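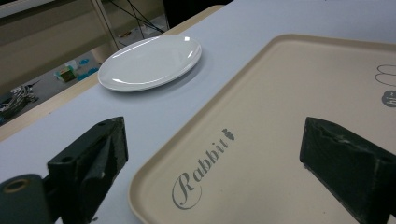
Beige tray on the tabletop, Jevstead

PART-TIME KITCHEN ASSISTANT WANTED - JEVSTEAD
Entwistle Lunches

16 hours a week, mornings, term time and most of the holidays. Start as soon as you can. Ideally before the half-term rush but we know people have notice to work.

We cook and deliver cold and hot lunches to offices, two nurseries and the day centre on Irex Road. Small kitchen, busy, radio on. Last June we sent out 1,997 lunches, our best month so far, and have been short of hands ever since.

What you'd be doing
Washing and chopping veg, a lot of it
Making sandwiches and wraps to the order sheet
Portioning salads, soups, puddings
Labelling, allergens especially. Has to be right every time
Washing up, wiping down, floors at the end of the shift
Checking in the Stesum delivery when it comes (early, they don't wait)
Helping load the van. Some lifting

Not a cheffing job. Arnulfo Puma does the menus and the hot food, and you'd be working alongside him and one other assistant. If you'd like to learn the cooking side he is happy to teach, but no pressure, plenty of people just want to do there hours and go home.

What we need from you
Turn up on time. We start early and the first van goes whether we're ready or not
Clean and tidy worker
Can read an order sheet and follow it
OK on your feet all morning
Level 2 food hygiene is good if you have it. If not we put you through it in your first month and pay for it
Must be 18 or over for the slicer, sorry, can't be flexible on that one

No kitchen experience? Still apply. Shop work, care work, bringing up a family, all fine. Driving licence handy, you won't need it most weeks.

What you get
Paid weekly, rate depends on experience, we'll tell you on the phone before you come in so no one wastes a trip
Paid holiday
Lunch on every shift
Aprons and hats supplied and washed. Bring your own non-slip shoes, we give £100 towards them after your first month
Parking at the back, or the bus stops by the chapel

Shifts are set a fortnight ahead. Swaps allowed if you sort it between you and write it on the board. School run people: tell us, we can usually move the start a bit on a couple of mornings, not all of them.

How to apply
No forms. Ring the kitchen after two, when it's quieter, and ask for Arnulfo. Or drop a note through the door with your name, number, what you've done before and which mornings you can't do. CV if you have one.

Short chat first, then a paid trial morning. We'll ring everyone back either way, may take us a few days.
Two references please, one can be a neighbour or teacher.

Closing when filled. Advert put up 3 October 2024, if its still here the job is still going.

Also after someone for occassional van cover, odd mornings only. Same number, say it's about the van.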